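Sport and Community, Unit 4
Supporter ownership: how a members' club is run 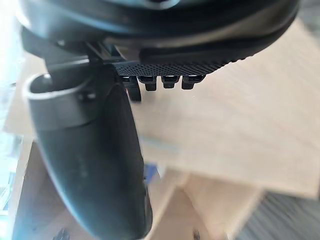

Fig. 1. Black housing with a textured strip and four small tabs.

Reading for this unit: Joly, chapter 6. Bring your notes on Tomdale to the tutorial.

Terms

Members' club – owned by the people who pay a yearly fee. Each member has one vote, whatever they have given.
Share club – owned by shareholders. Votes follow the number of shares.
Mixed model – members hold a fixed part and an outside investor holds the rest.

Case: Tomdale

Tomdale was a share club until its main owner wanted out. Supporters formed a trust and bought 50 per cent. Moulin, a local building firm, kept 40 per cent and the rest stayed with small holders. The trust could block a sale but could not pass its own budget without help from one of the others.

Odette Fleury calls this "half a steering wheel". Jérémie Joly disagrees. In his view the power to block a ground sale mattered more than the budget, as the ground was the only thing of value the club had.

Points to cover in your answer
Who picks the board, and for how long?
Who owns the ground? At Tomdale it is a separate company, Notard.
What happens to ticket prices when members vote on them?
Can the club borrow, and against what?

Written work is due at the end of August. Late work loses marks under the usual rule – see the course outline.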